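Household Handling Project: progress report to Abernathy
Site: Fistthorpe hall
Prepared by the project lead, Stonetar
Wednesday, October 30, 2019

Where we are

The short answer to the question you put to us at the start of the grant (can a machine do ordinary chores around a house or a shop yet?) is still "a few of them, some of the time". But the few have grown since our last report, and I am really pleased to be writing this one. The hall at Fistthorpe is in full use, the hand-held grippers have settled down, and we have enough recorded work to start training on fabric properly. Fabric was the part of the plan I was most nervous about in the spring. It is now the part I most look forward to.

We have recorded 975 usable demonstrations in this period. A demonstration, for anyone on your side who is new to the project, is one person doing one chore from start to finish with the grippers in their hands instead of using their fingers. The trained program then tries the same chore on the arm in our workshop. Of the 975, 123 are fabric chores and the rest are a mixture of tidying, stacking and moving small furniture.

Fabric

Cloth is hard for a machine because it never has the same shape twice. A mug is a mug wherever you put it. A pillowcase dropped on a chair could be lying in any of a thousand ways, and the program has to find an edge or a fold worth pinching before it can do anything else. We began with plain towels in one colour and found that the program learnt to look for the colour. Patterned cloth has cured most of that, so we now use printed pieces wherever we can and swap them often.

The basket work has been the most useful chore in the set. Picking cloth up, carrying it and letting go of it in the right place sounds like nothing at all, and a child of three can do it. For the arm it contains nearly every problem we care about: how hard to pinch, how high to lift so the hanging end clears the rim, and when to open.
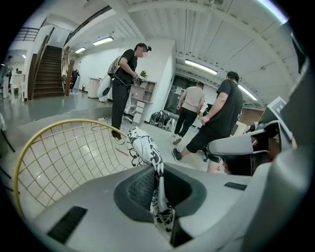
Printed fabric at the gripper, with the yellow wire basket to the left.

On the arm, the program now gets a single piece of cloth into a basket on most attempts if the cloth starts out bunched. If it starts out flat, the success rate drops badly. A flat cloth offers nothing to pinch, and the fingers tend to skate over it. We tried a softer fingertip and it helped a little. We also tried teaching people to push the cloth into a ridge first and then pinch the ridge, and that helped a great deal more! It is how most of us pick up a tea towel without thinking, and I wish we had watched our own hands sooner.

Folding is not ready. We ran 50 folding trials on the arm and I would call 15 of them acceptable, by which I mean that you could put the result on a shelf and not be embarrassed. The rest ended as a heap, or as something with one good fold and a trailing corner. Even so, at the last report the figure was nil, so the team was in very good spirits that afternoon.

Small furniture and two-handed work

The second strand is chores that need both hands. You asked in your letter whether two grippers are really worth the extra trouble, and my answer after this period is a firm yes. So much of what gets done in a house needs one hand to hold while the other does the job, and plenty of things are too wide or too awkward for one hand whatever their weight.

Side tables are a good test. They are light, they tip, and a round top has no corner to tell the machine which way it is facing. The person giving the demonstration has to bring both grippers in together and keep them in step, and any hurry shows up at once in the recording.

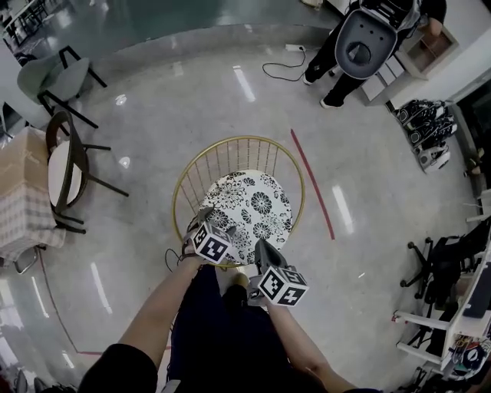 Two-handed work at the round side table with the flower-patterned top.

Results on the arms are mixed. Steadying a table with one gripper while the other works on the top goes well. Shifting a table a short way across a smooth floor goes fairly well. Lifting one clear of the floor does not, and I have stopped those trials for now. The two arms disagree slightly about where the table is, each corrects for the other, and the whole thing begins to rock. We believe this is a timing fault between the two sides and have a fix half written.

Wire-framed furniture also gives the depth reading some trouble, as the program sometimes sees through the gaps and decides the floor behind is the nearer thing. More examples should help here, and we have set aside a week for them.

The hall

Working in a real, busy building has been the best decision of the project. The light changes through the day, people walk through, furniture moves between one session and the next. Our first programs were trained in a tidy corner of the workshop and fell apart as soon as a door opened. The newer ones cope far better. Red tape on the floor helps us keep the working areas straight, and that has cut down the number of recordings we throw away.

The power arrangements could be better. We would like more sockets near the working areas, and have asked the building about it.

Ostico

The tracking software from Ostico was updated in October. It loses the marker cubes less often when a hand turns over quickly, and that matters a lot for cloth. There was one bad day when the new version would not read our older recordings, but it was sorted out by the evening and no data was lost.

Spending

We are slightly under on equipment and slightly over on people's time, and the two come close to cancelling out. The overspend is nearly all checking. Every demonstration has to be watched through by a person before it is used, and I had allowed too little for that. I would like to move the equipment saving across to cover it — there is a form for this in the appendix and it needs your signature.

Next period

Flat cloth comes first. I want the ridge-and-pinch method in at least half of the new fabric recordings, with thicker material mixed in (bath towels, a blanket if the grippers can take the weight). Folding carries on behind it at a slower pace.

On the two-handed side we will finish the timing fix, repeat the steadying and shifting trials, and go back to lifting only once the rocking has gone. We also hope to try a first shop-floor chore, most likely putting boxed goods on to a low shelf. It ought to be easier than anything in the fabric set, and I would love to be able to show it working when your panel comes to Fistthorpe. Please let us know which dates would suit, and whether the panel would like to try the grippers for themselves.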